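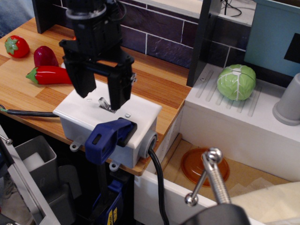

Finishing Workshop, Usthorpe site
Notebook entry, March
Subject: water-based varnish on beech, second round of panel tests

Purpose
The first round ended with an unsatisfactory result on the beech panels. The varnish dried with a raised, rough surface, and the second coat did not fully correct it. The purpose of this round is to establish whether the fault lies in the preparation, the thickness of the coat, or the drying conditions. The Gusix varnish is used throughout. The De Smet product is held over until a baseline has been set.

Stock and preparation
26 panels were cut from the same delivery of beech. Two were rejected for knots close to the edge and set aside as scrap for brush trials. The remaining 24 were divided into four groups of six and marked A to D in pencil on the back face.

Group A was sanded to 180 grit and varnished directly.
Group B was sanded to 180 grit, wiped with a damp cloth, left to dry and sanded again at 220.
Group C was treated as B, with the damping and sanding carried out twice.
Group D was sanded to 320 grit and varnished directly.

All dust was removed with the bench brush and then with a barely damp microfiber cloth. Tack cloths were not used. The ones in the drawer are the waxed kind, and they left small craters in the finish on the stair samples last year. They should be moved to the oil cabinet and the drawer relabeled.

Application
Start 8:40 a.m., room temperature 69 degrees Fahrenheit. The varnish was stirred, not shaken, and strained through a paper cone into a clean can. One coat was applied to each panel with the two-inch synthetic brush, working along the grain and keeping a wet edge. The brush was rinsed between groups.

Panels A3 and A4 received too much varnish at the left end. This is noted so that the sag on those two is not read as a result. D1 has a bristle in it.

The panels were laid flat on the Skultano rack at the north wall with the window closed. The rack holds only 20 at the present spacing, so C5, C6, D5 and D6 went on the trestles by the door. Those four were in a slight draft for the whole drying period.

Observations after 4 hours
Group A: clearly rough to the hand over the full face, with raised grain worst in the paler strips. Same fault as in the first round.
Group B: light roughness, mostly near the ends. One pass with a gray pad removed it.
Group C: smooth. No difference could be felt between the center and the ends.
Group D: smoother than A at first touch, but the grain has lifted in patches. The color is also noticeably weaker than in the other groups, which supports the earlier remark that sanding this wood too finely closes it up.

The four panels on the trestles dried faster and show faint brush marks. C5 and C6 are otherwise as good as the rest of their group. It would be preferable to repeat these under the same conditions as the others before any conclusion is drawn about the draft.

Second coat
Applied at 1:15 p.m. to three panels from each group, after a light rub with the gray pad. The other three in each group are retained with a single coat for comparison. The leveling was good on B and C. Group A remains uneven under raking light even with the second coat, and further coats are unlikely to be worth the material.

Provisional finding
Raising the grain with water before the first coat is the step that matters. The second damping in Group C gives a small improvement over Group B – enough to feel, hardly enough to see. For shelving and carcass work the Group B method is proposed as standard. For table tops and any surface that will be handled, the Group C method should be used until there is reason to change.

Points outstanding
Hardness has not been checked. The panels should be left a full week before the scratch and cup-ring tests.
The strainers are nearly finished. Reorder with the next Skultano delivery.
The hygrometer reading was not recorded at the start. It must be written down with the temperature in future, morning and afternoon.
One set of panels is to be kept out of the light in the plan chest so that yellowing can be compared in the fall.
Next round: De Smet varnish, Groups B and C only, same brush, all panels on the rack. Check whether the spacers can be changed to take the full number.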